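From: Benjie Sarmiento
To: trade-forum-prep list
Subject: Re: Session 4 slot and delegate cap

Cherry Mae, answers inline.

Cherry Mae Dela Peña wrote:
> The Gronotthorpe chamber now wants 45 seats for the
> customs session. The draft program still says 34.
> Which number do I give the venue? Also, is the
> energy panel staying at 90 minutes?

Give the venue 45. The 34 came from the July draft and was never updated. Ronaldo Lumanlan has the current sheet, and his version controls until the program is locked on Friday.
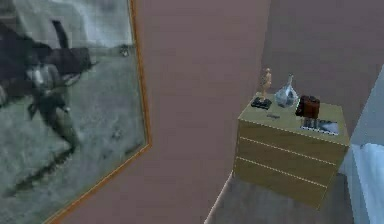 The energy panel stays at 90 minutes, including questions. Wilfredo Tagle will chair. The Ignacio delegation asked to move ahead of the port operators, and I have no objection if both sides confirm in writing.

Two open items:

1. Registration stands at 1411. Badge printing needs the final list as one file, with ministry and company names in separate columns. The last export merged them.

2. Brarkik has not returned the speaker form for the investment roundtable. Without it we can't issue the visa letter. Shiela Catacutan is following up with their office.

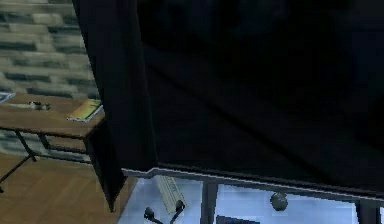 Stone or brick wall, left side.

The side meeting on cross-border payments is still listed under security. Please move it to trade before the September mailing. The Zostulness note on tariff codes goes out as an annex, no changes.

Benjie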